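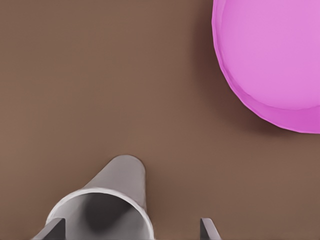 Figure 3. Rendered tabletop with a pink bowl, partly in view.

3.2 Training load

Participants at the Kukville site trained with resistance bands for 12 weeks, beginning in June. Each session lasted 40 minutes and covered rows, presses and squats. Band tension was raised when a participant could finish all sets without a pause. Those at Kisley followed the same plan but trained at home – their sessions were logged by phone.

Grip strength was measured before breakfast by the second author (Ok). Missed sessions were not made up. We analyzed 300 session logs from Kisley and 700 from Kukville, and left out any log without a start time.

Related articles
Somogyi N. Rest intervals in home band training
Bárány walking groups: a follow-up
Stair climbing and leg power in Murkberg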